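Remote Demonstration Operators (part-time, paid)
Rarnetti, Haldane office
Posting no. 2121

Rarnetti is hiring people to control a simulated robot arm and show it how everyday kitchen jobs are done. You steer the arm through a task and the software records each move. Our training team uses the recordings to teach the arm to do the same task without a person at the controls. The project is called Hura and the work starts in December.

You do not need a technical background. People who cook, sew, drive a forklift or play a lot of video games have all done well at this. We train you for the first two shifts, and those shifts are paid. 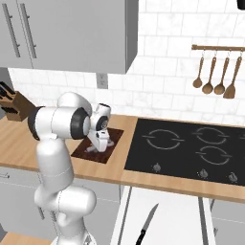
The Hura kitchen in simulation, with the gripper down on the cutting board.

What the work involves

You sit at a desk with a screen and a hand controller. A task comes up as a short written instruction, such as moving an item from one side of the counter to the other. You do it at a steady pace, then mark the attempt as good or bad and go to the next one. Bad attempts are fine — just mark them that way. Most operators record 148 good attempts in their first week.

Some tasks are slow. Picking up thin or flat objects takes patience, and you may repeat the same one for most of a shift.

What we ask for

Age 18 or over
Able to work 20 hours a week, in shifts starting at 8 a.m. or 1 p.m.
Comfortable using both hands for small, careful movements
Able to read task instructions in English
Normal or corrected vision

Adjustable desks are available, and left-handed controllers can be set up on request. Breaks are paid.

Where you will work

Shifts are on site at 1414 Sesteseck Road, second floor. Working from home is not possible for this role at present.

How to apply

Send a resume or a few lines about yourself to Hongjun Tang in hiring, and put the posting number in the subject line. Tell us which shift you prefer. Applicants we invite in will do a short tryout on the controller with Ruaridh Lamont, who runs the operator floor. Questions about access to the building can go to either of them.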